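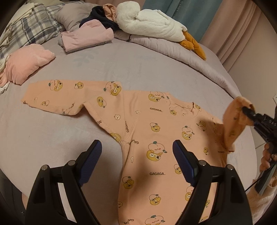
Duck-print romper, peach, left sleeve out flat.

Tuesday, May 4, 2021
Posted by the cellar bench, Caltia pilot brewery

Festbier trial, batch 31. Picking up from the last entry, where the first two versions came out too sweet and too dark for what we want to pour at the September festival.

Grain bill this time is mostly pilsner malt with a smaller share of Vienna, and the Munich cut back by half. The Vustden sack was nearly empty so the last of the Vienna came from the Ferraro delivery. The two don't crush the same. Ferraro kernels are plumper and I opened the mill a touch for them, then forgot to close it again for the pilsner. Expect a slightly low extract. Left a note on the mill.

Mashed in a little warm and brought it down with cold water. Single rest, no decoction. I know we said we would try a decoction, but the small kettle was full of cleaner and I wanted to get the batch in. Runoff was slow at first, then fine once I stopped and raked the top of the bed.

Boiled 90 minutes. Bittering hops at the start, one small addition late, nothing after that. Foam came up fast right after the first hops went in and I lost a bit over the side. Burner on the left still surges when the valve is half open. Run it either low or full until the part comes.

Chilled, oxygenated, pitched the lager yeast from the Draltar tank. It smelled clean and settled well in the jar. Fermenter 4, not fermenter 2 as written on the board. Please don't change the board back.

Tasting of the previous version, poured from the keg this afternoon: color is a shade deeper than I'd like, head holds. Bread crust up front, some honey, finish is short and a bit sticky. The second glass was harder to get through than the first, and that matters for a beer people will drink by the liter at a long table. Also had it with a pretzel and the hot mustard. Better with food, the salt covers the sweetness.

For the festival itself we have 4 taps on the trailer. Current thinking is two on the festbier, one on the dark lager and one on the apple soda for drivers and kids. The question of the band is not ours. The question of where the trailer parks is, and it needs to be close to water this time. Carrying rinse buckets across the field last year took one person off the pour all evening.

Glassware: the heavy mugs look right but the washer only holds a few at once. Need to decide between mugs with a deposit and the plastic ones. I lean toward mugs if the deposit is high enough.

To do:
- gravity reading tomorrow morning, and again before the weekend
- close the mill gap and check it with the feeler gauge
- order Vienna, one maltster only
- empty and rinse the small kettle so the decoction can go ahead on the next batch
- pull the dark lager off the yeast, it has sat long enough
- find the second drip tray for the trailer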